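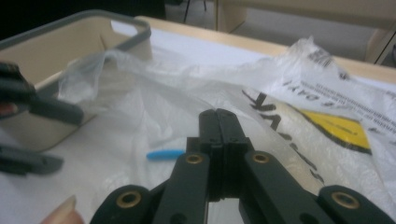 Vutness Cream Storage Bin

If you have ever opened a cupboard and had three half-empty packets of rice slide out onto your feet, you already know why we carry the Vutness bin. It's a plain, friendly sort of bin in a soft cream color that gets along with almost any shelf, and we have sold more than 200 of them since we moved the shop to Cluvmont. Quite a few of those went to people who bought one for the pantry and then came back for another to put under the bathroom sink, or in the craft room, or (in one case) in a camper van.

The bin comes to you in a thin clear bag, with no cardboard sleeve and no foam. Slide it out, wipe it over with a damp cloth, and it's ready for the shelf. Please keep the bag away from little ones and pets. Joelle Hakim, who packs most of our orders, likes to save hers for lining the bottom when she stores onions, and we think that's a pretty good use for it.

What should you put in it? We use ours for dish towels, seed packets, phone chargers, and the kind of odds and ends that never had a proper home before. It does nicely on an open shelf where you'd like things to look calm, and just as nicely behind a door where it doesn't matter a bit how they look!

Unpacking and sorting

We always suggest clearing a good stretch of table before you start. Lay everything out where you can see it, put the big things to one side, and fill the bin with what's left. It takes a little longer than stuffing it all in, but you'll be so much happier the next time you go hunting for batteries.

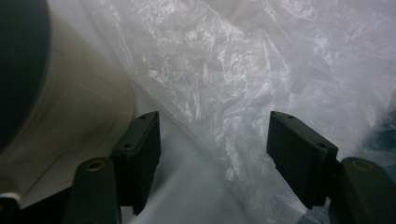
White cylinder with dark end cap, laid on its side during sorting.

Long round things like that one usually do better standing in a corner or lying along the back of a shelf, with the bin in front of them. If you're fitting out a whole closet, the taller Hutness bin may suit you better, and the two look very pleasant side by side.

Care

Warm water, a drop of dish soap, and a soft cloth. Skip the scouring pads, and let the bin dry all the way before you put linens in it.

Ordering

Item number: 674
Color: cream
Sold singly or in a set of 5
Shipping is free on orders over $70

Sets are put together by hand, so do allow us a few extra days in December, when everybody seems to get the organizing bug at once. If you're not sure how many you need, write to Vernon Nguyen at the shop with the measurements of your shelf and he'll gladly work it out with you. Returns are welcome as long as the bin is clean and unused.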